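Red fabric dye bleeding – do color catcher sheets and vinegar do anything?

Laundry and Fabric Care > Colors and dyes
Posted 3rd November

Corina Auer
I have a load of red cloth that will become backing for three quilts, and the rest of each quilt is white. Everyone in my sewing group says to "set" the dye first with white vinegar and salt, and the woman at the Pumitz shop told me to skip that and buy a box of their dye-trapping sheets instead. I have been sewing long enough to be suspicious when the person giving advice also has the product next to the register. It's the same red in all of these:

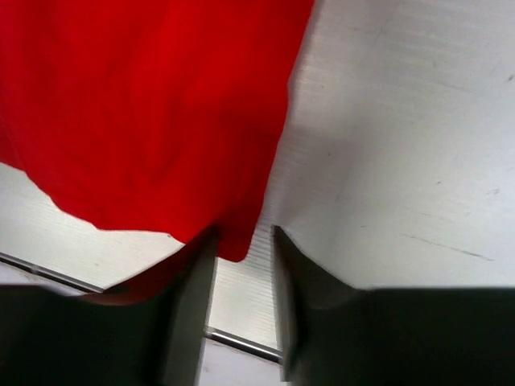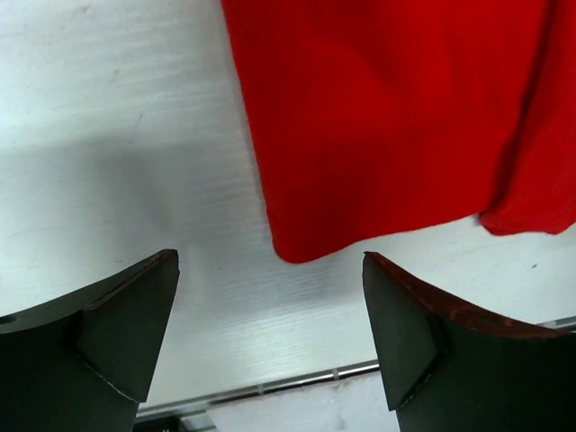
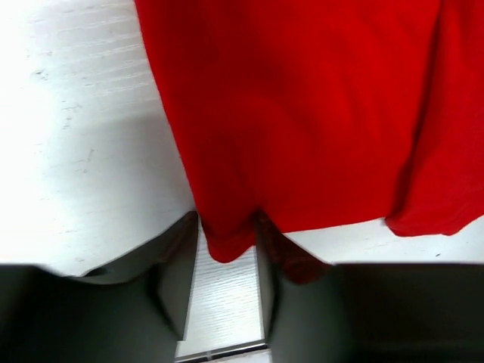
What I've tried and what I want to know

I cut a swatch and washed it warm with a white sock. The sock came out pink. Then I soaked a second swatch overnight in vinegar and salt and washed that with another sock, and that sock came out pink too, maybe a shade less, but I wouldn't swear to it. The label on the bolt said "colorfast," so I'm not putting much faith in labels either.

So does vinegar do anything at all to cloth that was already dyed when I bought it? Are the sheets worth the money? And is there a point where I should give up and use a different backing? These are going to be gifts and will get washed by people who put everything in on hot.

3 replies, sorted by oldest

Refilwe Mathebula
Vinegar first. It has a place when you are dyeing wool or silk with acid dyes, because there the acid is part of how the dye takes. Cotton is usually dyed with a different kind of dye altogether, and a soak in the kitchen sink does nothing useful to it. Salt is the same story. It helps push dye into cotton while the dyeing is going on, and afterward it is just salty water. I suspect the idea hangs on because the second wash always bleeds less than the first, so whatever you did in between gets the credit.

Your own test has that problem, by the way. Was the second swatch rinsed after the soak? If so, it had one more rinse than the first before it ever met a sock. Try it again with a third swatch left overnight in plain water. If that sock looks the same as the vinegar one, you have your answer and it cost you a sock.

What does help is getting the loose dye out before you sew:

Wash the red by itself, as hot as the fabric can stand, with plenty of water. Don't crowd it.
Use ordinary detergent and don't pour in extra.
Do it again until a wet white rag pressed hard on the cloth comes away clean. Some reds take two washes and some take a lot more.
Check it dry as well. Rub a dry white rag on it, because some reds pass the wet test and still come off on things by rubbing.

As for the sheets, they do pick up dye that is floating in the water. I've seen them come out bright pink. What I have never seen is proof that the pink on the sheet would otherwise have landed on the quilt – some of it would have gone down the drain. I use them as a backup and would not trust a gift to one.

If it's still running after four or five hot washes I'd stop and buy another red. Polyester will usually bleed less than cotton, if you can stand sewing it.

Le Roux
Vinegar works, my mother always did it and never had a problem. One cup per load. Cold water only.

Nimer
Cold water only is fine until you give the quilt away. She already said they'll be washing it hot.

I had a red tablecloth from Rendameck that ran for nine washes. After that I stopped keeping track and dyed the napkins to match. The store's answer was that "some transfer is normal," which I gather covers anything up to and including my bathroom rug. I'd add one thing to what Refilwe wrote: don't leave it sitting wet in the machine. Most of the staining I've had came from damp cloth lying folded against something pale for a few hours, and much less of it from the wash. Take it out right away and hang it with nothing else touching it.

Also, send the shop a photo of your pink sock. I got a refund on the second try.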